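From: Kristýna Danko
Date: 15 December 2025
Subject: Re: [arms-list] How are you all doing soft containers?

Glykeria Gkikas wrote:
> We have 208 episodes of putting things into a plastic bin and the
> policy loves it. Swap in anything made of cloth and it falls apart.
> Do you use one arm or two for that? And do you reset the bag
> every time or let it drift?

Hi Glykeria, hi all,

Two arms, definitely! We tried one for most of February and I'd rather not talk about it (Kubíček still has the folder, if you enjoy suffering). Canvas just slumps, so now one arm looks after the bag and the other does the carrying.
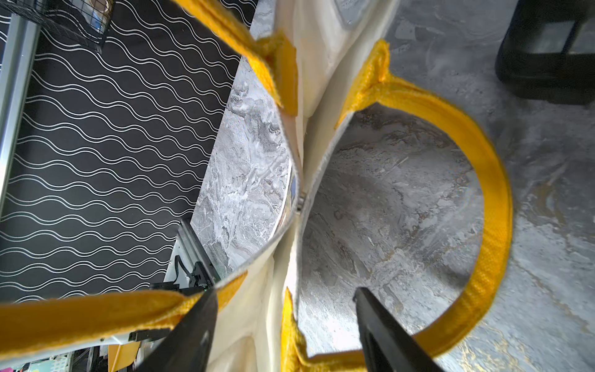

The rim is where I'd spend your operator time. My first batch had me grabbing a strap about as often as the fabric, and the model picked up my bad habits beautifully. So we agreed on a rule, rim first and straps only if you really must, and I threw out the old batch and started over.

As for resets, we let it drift for 5 episodes and then shake the bag out and start fresh. If you flatten it every single time you end up with one very well-learned bag shape and not much else.

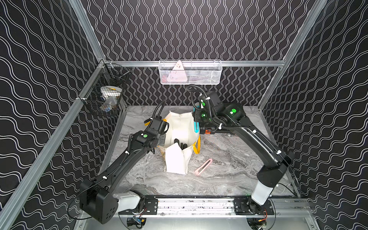 Both arms at the bag, pink knife still on the table.

Oh, and vary what goes in! We swap the utility knives around and change where they start. Drop angle matters more than I expected, too. I try to come in straight down over the opening and go slowly at the end.

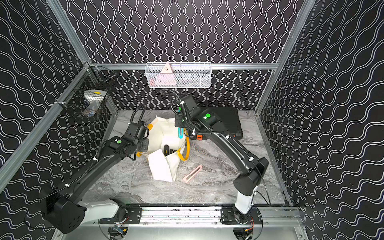

Teal knife over the opening, held upright.

Retar wants to try 3 bags next, and I still owe the Tetitz people our episode naming scheme, so I'll send it here when it's typed up. What frame rate are you logging at, by the way?

Kristýna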